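Rodden keeps its ferry, for now

The owner of the Rodden ferry has run the crossing to Myklebust for most of a working life, first as a deckhand and then at the wheel. The boat carries cars, feed trucks and school kids, and in October the county voted to keep paying its share of the cost for another year.

"We had 224 people sign the petition," the owner said. "That's a lot for this side of the water. I didn't ask anyone to do it."

The interview took place over lunch, between the late morning run and the first one of the afternoon. The phone rang twice. Both callers wanted to know if the boat was running in the wind, and it was.

The money is tight. A new engine part from Jorkix took most of the summer to arrive, and the ferry ran at half speed until it came. The round trip is still cheaper than driving the 53 miles by way of the bridge.

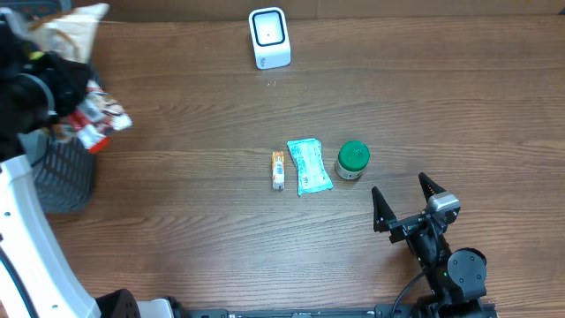

What would it take to keep the ferry going past next year?

A second captain, mainly. "I can fix the boat. I can't be on it every day until I'm 80," the owner said. "There was a kid from Myklebust who got the license, and then a tug company hired him. I'd have done the same."

Fares have not gone up in six years. The owner expects that to change in the spring, when the price of a car ticket will probably rise by a dollar. Foot passengers will pay what they pay now.

"Some of them only go over for groceries," the owner said. "I'm not going to charge them more for that."

The winter timetable has already started. The last boat leaves Rodden at 6:40, and the dock lights stay on until it's back.

Posted 2019-11-17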